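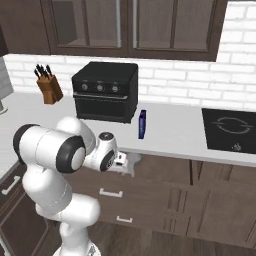 Kermani asked, in the last call before this report was due, whether a set of rules written for simulated kitchens would ever be worth the paper once a real arm was standing in a real one, and whether we wouldn't be better off spending the spring on hardware. It was a fair thing to ask, and we have been turning it over ever since, so please forgive us if this report spends more of its pages on the answer than on the usual list of tasks.

The short answer is that we think the rules come first. The longer answer is most of what follows.

Where we are

As you'll remember from the proposal, the Warkum project set out to write a code of good practice for household arms that open, close, carry and wipe, and to try each rule out in simulation before we ask anyone to follow it. We are now past the halfway mark. The draft code stands at 15 rules, down from the rather unruly list we sent you in the winter (thank you for reading all of it - we know it was a slog). A good many of the old ones were saying the same thing in different words, and a few turned out to be wishes. "The arm should behave sensibly near appliances" was one of ours, and we were fond of it, but there is no way to check whether an arm has done it.

Every rule in the current draft has to pass a simple test of its own. Two people who haven't spoken to each other should be able to look at the same run and agree on whether the rule was kept. We had both reviewers go through 177 recorded runs with the draft in hand, and the places where they disagreed have been the most useful thing to come out of the project so far. Nearly all of the disagreement gathered around one word, "contact," which one reviewer took to mean any touch at all and the other took to mean a touch with some push behind it. The draft now has separate wording for each, and we are much happier with it.

Approach and contact

The section we've worked hardest on is the one about reaching for handles and pulls. It sounds like a small matter, but a kitchen is mostly fronts and handles, and an arm that comes in badly can mark a door or jam a finger long before it gets anything open. The draft asks for three things in this part: that the fingers be fully open before the final approach begins, that the last stretch be made at the reduced speed set in the run file, and that the arm stop and back away if the handle isn't where the plan says it should be.
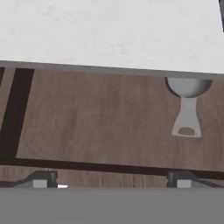
The backing away has been the sticking point. Our first wording told the arm to return to its starting pose, which seemed safe enough on paper, but a long retreat across a counter brings its own risks, with appliances and bottles and knife blocks to get past. We've changed it so that the arm draws straight back along the path it came in by, holds still, and only then plans again. The people at Jarnov, who have been kind enough to read our drafts as they come, would like a time limit on the hold as well. We haven't settled that yet, and it is on the list for April.

There is also the matter of what goes in the log. We now ask that each refused or abandoned approach be written down with the same care as a completed one. It makes for longer files, and the team grumbled a little at first (so did the person writing this), but without those entries a reviewer simply can't tell a cautious arm from an idle one.

What simulation can and can't carry

This brings us back to Kermani's question. A rendered cabinet has no sticky hinge unless we give it one, and a rendered countertop never has crumbs on it. We've added a short opening chapter to the code that says so in everyday language, and marks each rule as either ready to use as it stands or waiting on a trial with hardware. The rules on order of steps and on logging are in the first group. Anything that mentions force is in the second, and we would ask you not to circulate those parts just yet.

Budget and what comes next

Spending is in line with the plan. We set aside 350 hours for review and expect to use all of them, with the Vudden side of the work taking the larger share because their run files needed converting. No extra money is being asked for.

Before the next report we mean to finish the hold rule, send the full draft to Jarnov for a second reading, and write the section on knives and other sharp things, which we have been putting off. If you have views on that one, and especially if you think it belongs in a separate document, we would love to hear them before we start writing.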